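# Kelby Cat Breed Notes

Hello, and thanks for stopping by! Kelby is a small collection of notes on pet cats, 416 entries in all, covering coat, temper, voice and how each cat gets along with dogs (mostly fine, if the dog is polite).

The notes live in `cats.csv`, one row per cat, with 40 breeds so far and plenty of room for more. 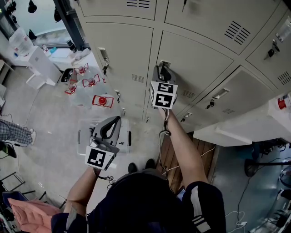
*At the lockers, right hand up at a door latch.*

Ages are in years, weights in pounds. A blank under `temper` means the owner left it out, so please don't read it as "calm"! Longhairs were brushed before weighing, except for five Persians who would not hear of it.

Last updated: 19/10/2018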